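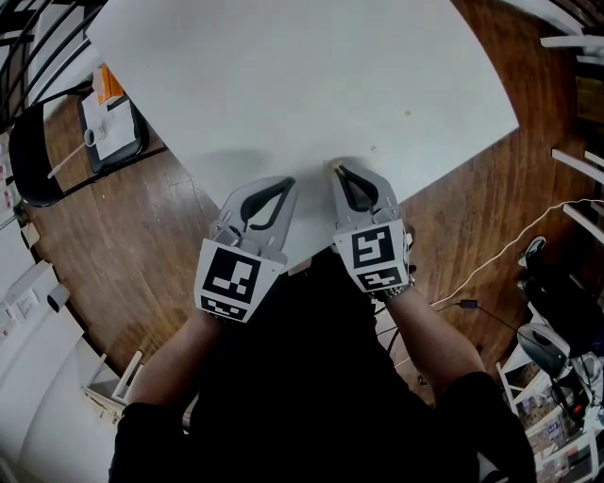
August, Friday, a bit after 4

Writing this up before I lose it over the weekend. Prasert Phetsri and I spent the whole day on the Nutwood activity book and I think we finally have a shape for it, though not the one I was pushing for on Monday's call.

Where we stand: 33 pages drafted, 27 of them good enough to send to the test print. The other ones are mostly mazes. I still love the mazes! But the badger burrow maze has two ways out, and Prasert found the second one in less time than it took me to hand him a pencil. I'm going to redraw the lower left corner and close off the tunnel behind the pantry. The acorn maze is fine as a maze, only the paths are too narrow for a fat crayon, and most of our four-year-olds will be holding a fat crayon.

Coloring pages. We went back and forth about line weight again. I had been drawing everything with the thin line because it looks so nice on screen, and then we printed the hedgehog on the plain copy paper that people will have at home and it looked like a hair had fallen on the page. So the outside line goes up to 2 points and the inside details stay thinner. Prasert would like the inside details gone altogether on the easy pages, and having colored one in myself over lunch (the otter with the kettle, I did a very respectable job) I'm coming around to him. There were so many little whiskers to go around. Let's take out the whisker dots and the pattern on the kettle and leave the stripes on the scarf, because stripes are fun to do in different colors.

Names. The river family are now the Hajdus, so the otter is Mrs. Hajdu from here on, please fix it in your own files if you have the old name. The town at the end of the train line is Ruresska. I know it's hard to spell. That's partly why I want it on the tracing page, all those nice curvy letters and the double s in the middle, and kids like a long word if it's a place somebody is going on a train. Prasert tried it in the dotted font and the dots ran together in the k. He's going to space them out by hand.

Jilitz, the dice game. This took most of the afternoon and I enjoyed every minute of it, even the arguing. We played it 10 times through. The short version of the rules as they stand:

Roll one die and move your snail.
Land on a leaf, stay there until your next turn.
Land on a puddle, swap places with whoever is closest to you. If two snails are equally close, you pick.
First one to the lettuce wins, and you don't need an exact roll.

The exact roll rule is the thing I gave up today. I grew up with games that make you sit one square from the end and roll and roll, and I suppose I thought of it as part of the deal, but it made the last bit drag so badly that we were both looking at the clock. Without it the games came out short and pretty lively. The puddles might be too many. Three of them sit almost in a row by the garden gate and we kept trading places there like people in a doorway. I've moved one of them up past the watering can and haven't tried it yet.

Also the board has to fit on one sheet with the snails to cut out along the bottom, and at the moment the snails are touching the margin. Either the path loses a bend or the snails get smaller. I don't want smaller snails, they're hard enough to cut out now. I nicked an antenna off the blue one with proper scissors and I'm a grown woman. Maybe we put each snail inside a plain circle and the kids cut around the circle – yes, I think I'd like that, I'll mock it up.

Spot the difference page: the answer key is missing the button on the mole's coat. Easy fix.

Thank you card: fold line still prints on the wrong side if the printer flips on the short edge. Prasert suggests making it a single-sided sheet that folds twice, the way we did the birthday one. Fine by me. The verse inside then has to be turned upside down in the layout, so whoever touches that file, please leave it upside down.

Left to do:
redraw burrow maze, widen acorn maze (me)
dotted letters for Ruresska (Prasert)
circle snails, new puddle spot, play it again (both)
whiskers and kettle (me)
answer key (whoever opens it first)
order more of the cream card stock, we're down to the last few sheets in the bottom drawer

The orange crayon is in my cardigan pocket, I'll bring it back.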